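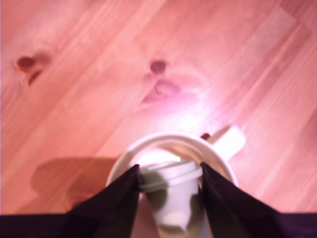

Jonas Sutter wrote back after last week's reading that the Irnby offset credits "at least keep the trees standing," and asked why these notes are so hard on them. Fair question. Most of this handout is my attempt at an answer.

## Session 2: Forest offsets and the baseline problem

Reading: the Irnby project summary, plus Cordero's memo on Stunholm.

A forest credit is a claim about something that didn't happen. The seller says: without our money, this stand would have been logged. You can measure the stand. You can't measure the logging that was avoided, so somebody has to write a baseline - and in most projects the baseline is written by the party selling the credits.

**Irnby.** The project covers 3,000 acres. The baseline assumes clear-cutting on a short schedule. Look at the slope map in the appendix before you accept that. Over 300 acres are too steep for the equipment the summary itself describes, and they still earn credits.

**Stunholm.** Araceli Cordero's memo makes a narrower point. The owners stopped cutting in November, before they signed anything. She doesn't call it fraud and neither do I. She asks what the buyer got, and the company's answer (p. 2) is mostly about birds.

### Terms you need

- *Additionality*: would it have happened anyway?
- *Leakage*: the cutting moves next door. Irnby's summary puts this at zero and cites no source.
- *Permanence*: fire, beetles, a new owner. Ask who pays when the stand burns.
- *Buffer pool*: credits held back against losses. Ask who picked the size.

### On buyers

Irketel, the main buyer, describes its network as "carbon neutral" on the strength of these two projects. Its own fuel use isn't in the packet. I asked for it and got a brochure.

None of this proves the trees are worthless. A standing forest is a good thing to have. Whether it cancels a ton of diesel burned somewhere else is a separate claim, and I haven't seen it supported yet.

### For next time

Read the Rivera contract, clauses on reversal only. Bring one sentence stating who carries the risk after year one. If you missed the basics, the 101 notes are still in the course folder.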